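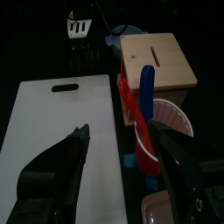 Wrist camera view, kitchen table set: the cup with the red and blue utensils sits between the fingers, with the wooden box just behind.

Kitchen table gallery – Juvel project, Losgate workshop

We've been gathering examples for Juvel all through May and it has been tremendous fun! Juvel is our attempt at a system that learns small kitchen jobs by watching them done, over and over, with somebody steering the arm by hand. Every run is saved with the wrist camera's view and the movements that went with it. The set now stands at 1004 runs, and we're still adding to it.

A run starts with a plain instruction, such as "move the cup" or "put the spoon down by the board". Whoever is steering does it at a normal pace, lets go, and backs the arm away. Fumbles stay in as long as the job gets finished, and I'm very glad we settled on that – a second try at a slippery handle is just the sort of thing we'd like Juvel to know about.

The wrist view is my favourite part of the whole business. It's close, it's a bit gloomy, and things are forever hiding behind other things (or behind the fingers!), so a handle can be in plain sight one moment and half covered the next. We kept the lights low for this set. The brighter sets are on the Brunton page, and they look quite different even where the jobs are the same.
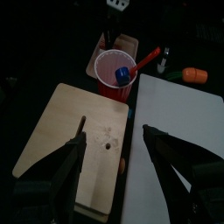

Looking down into the red cup, with the spoon leaning out, the wooden board to the left and the toy carrot over on the right.

Cups with things in them get extra runs. Do you take hold of the cup, or the spoon? The instruction has to say, and the first 2 batches had wording so loose that you could fairly have done either. We rewrote those and recorded them again. The carrot is a great favourite with everyone who has a turn at steering, and it crops up in far more instructions than it really should.

Coming next: the same jobs at our Judham bench, on a paler table, then 3 longer runs where several small jobs follow one another without a stop. I can't wait to see how those go. New pictures will be added to this page as each batch is checked.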